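Search this site Search Go

Against the clear table

Every December the same advice comes round again. Clear your surfaces. Get everything off the dining table, wipe it down, put one nice thing in the middle and leave it at that. I have now read it in two newspapers and a leaflet that fell out of a furniture catalogue, and on 11th December it arrived by email from a storage firm called Jundo, who would like me to spend 1,999 on a wall of matching drawers so that I need never look at my own belongings again.

I don't believe a word of it. I have been in houses with clear tables and I have opened the cupboards in them (looking for a glass, I'm not a burglar). The stuff hasn't gone. It has been moved to where it takes longer to find.

My own quarrel with the clearing school goes back to a talk I sat through in Gudthorpe in March. The speaker was Branislav Hájek, who has a system. He is a likeable man and he had a good jumper on. Under the Hájek system a table has two states, in use and at rest, and a table at rest must carry nothing. Anything left on it is what he calls a postponed decision. A mug is a postponed decision. A coaster without a mug on it is two of them, apparently, though he didn't stay on that point long enough for me to follow the sum. We were asked to go home and keep the table bare for 14 days.

I lasted seven, and I'd like it recorded that they were full days. By the end of them the windowsill had disappeared, there was a pile on the stairs that moved up one step each morning, and I was drinking tea standing up. What I had was a table at rest and a person who wasn't.

The trouble with the idea of a postponed decision is that it treats every object as a question waiting for an answer. Most of what lives on a table has been answered already. The mug is there for drinking from, and it will be wanted again before long. If I wash it, dry it, carry it to the cupboard, shut the door, and then open the door and carry it back, I have done five jobs and ended up where I started. Hájek would say I have gained a clear table in between. Very well, but who was looking at it?

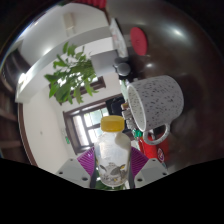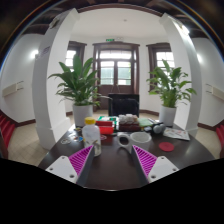 A speckled mug, a bottle with a yellow cap, a red coaster and a scatter of small things on a dark, shiny, round table: by the rules of the talk, that is a failure. I've tried hard to see it as one and I can't. It looks like a table that people use.

The round table problem

Round tables come out of this argument especially badly. The tidying books are all written for rectangles. They talk about zones and edges and lining things up with the grain, and they assume a corner where the post can go. A round table has no corner. Whatever you put on it drifts, and pushing things to the far side only means they are now on somebody else's near side.

A dark polished top makes it worse, I'll grant them that. It shows every smear and every crumb, and it doubles the overhead light in a way that gets on my nerves by evening. Anyone who buys one is signing up for a lot of wiping. But that is a complaint about polish. I would have the same complaint with nothing on the table at all, and probably more so, as there'd be more of it to look at.

What the drawers are for

I put all this to my neighbour Efraín Correa, expecting support, and got only half of it. His view is that small things are the real enemy. Large things look after themselves. You don't lose a mug. It's the little packets, the stickers, the bits of coloured something that came with something else, and they breed. He keeps a shallow tin by the door, a Plovov one that used to hold biscuits, and every evening he sweeps the small things into it.

I asked him what happened to them after that. He said they were in the tin. I asked if he ever took anything out. He said that wasn't really what the tin was for.

So there is the whole drawer industry in one biscuit tin. You pay, in money or in effort, to be spared the sight of things you are not going to deal with. I have nothing against that so long as it's called by its name. What I object to is being told it's a virtue, and that those of us who can see our packets are living at a lower level than those who can't.

I will give the clearing people one thing. If you can't put a plate down, the table has stopped working and something has to go. That seems to me the only test worth applying, and it takes 10 seconds at mealtimes. Is there room for the plates? Then leave it alone. If there isn't, shift the nearest thing until there is, and eat.

Didenko, who make the drawers that Jundo sell, print a line inside the lid of the box about a home finally able to breathe. I have read it several times, as a friend has one of the boxes and keeps her wool in it. The wool on top is the wool she's using. The rest, she thinks, has been in there since she bought it, and in the meantime she has bought more of the same green.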